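Re: [plevow-readers] October swap, what to bring

Yuzhen Tang wrote:
> Is it still 2 books each? And do we want hardcovers this time? My
> copy of the Kusovik novel is 796 pages and I am not carrying it on
> the bus for nothing.
> Yuzhen

Hi all, quick one before I run.

Yes still 2 each. Hardcovers fine, but Lingyun has asked for paperbacks if you have them, her shelf is full. Yuzhen, bring the brick, Junhao wants it. He says he'll finish it by spring. We'll see.

Mailing: if you can't come, post yours to Zixuan, NOT to me, I'm moving. Keep parcels under 13 dollars postage or teh kitty won't cover it.

Old library copies ok as long as they're properly withdrawn. Last time we had to send one back to Rodatport, very embarassing.

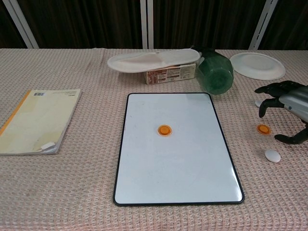
Also please put your name inside on a slip, not in pen on the title page. Slips get lost I know. Use tape.

Next read is still open, Wei's stories or the short one Junhao suggested (200 pages, big print). Votes to the list by 6 pm, otherwise I pick.

Deming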